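Search this site
Search
Type and press enter

I spent Sunday refinishing the dining table, using Clamness hardwax oil in place of the polyurethane I stripped in July. Some notes while the numbers are fresh.

Sanding grit matters more than the tin suggests. I stopped at 120 the first time and the colour came up patchy near the ends. Going to 150 evened it out. Past 180 the surface burnishes and the oil sits on top, so I don't bother. 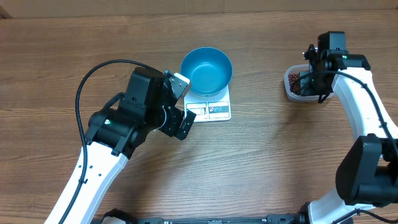
Application was 2 coats, 16 hours apart, with the garage at roughly room temperature. The Kuster pad holds less oil than a rag and leaves fewer lap marks. Buff off the excess within ten minutes. Anything left longer turns tacky and has to be cut back with a white pad — I lost most of an evening to that on the bench seat.

Cure time is the weak point. Clamness quotes a week, but a damp glass still left a grey ring on my test offcut on day nine. It came out with a dab of oil and a light rub. Wonico's version cures faster and smells worse.

Used rags go flat on the concrete outside to dry, never balled up in the bin. Next job is the hallway shelf, same schedule, one coat underneath.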